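I met Marisa Marras at her kitchen bench on a Tuesday, a bit after seven in the morning, because that's when she said she'd be "human enough to talk". She designs wallpaper. She also hangs it, strips it and argues about it, and she had a strip of paste on her forearm when she opened the door.

I'd come to ask why pattern is suddenly everywhere again. She wasn't having the "suddenly".

"It never left," she told me, pouring the tea. "People in Tomumton had roses in the hall the whole time. It was only the magazines that went beige."

Her first job was at Raneo, a little print shop where she mixed colour for five years and wasn't allowed near a drawing table. She drew at night instead. Her first proper design, Olmedo, was all fat leaves in two greens, and it sold 101 rolls. She still remembers the number — I suspect she could name the buyers too.

These days most people come to her wanting black and white, and they want it big.

"Everyone's scared of it and everyone asks for it," she said. "Scrolls, leaves, spiky bits, the lot. I tell them to go for it on every wall or leave it alone. One feature wall is just a nervous wall." 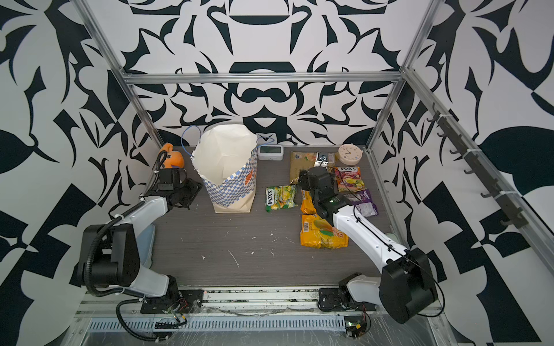
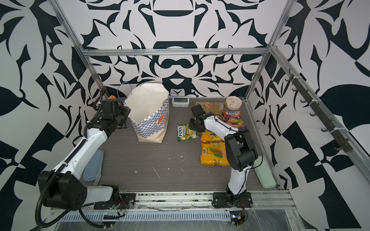 *Black and white, carried around the walls.*

I admitted I have a feature wall. She was kind about it. Then she asked what colour, and was less kind.

What about matching the joins? I've tried it once, in a laundry, and I still can't look behind the door. Marisa laughed at that for quite a while.

"Start where your eye lands when you walk in, and finish in the worst corner," she said. "There's always a mismatch somewhere. My own mum's dining room has one. I hung a picture over it."

She's got seven new designs on the go, and she's stuck on the smallest, a fern that keeps coming out looking like a feather. Her business partner, Arben Stojanovska, likes the feather. They've been going back and forth on it since December.

"He'll probably win," she said. "He's got the keys to the printer."

Then her phone rang, and it was Arben, wanting to know about the fern.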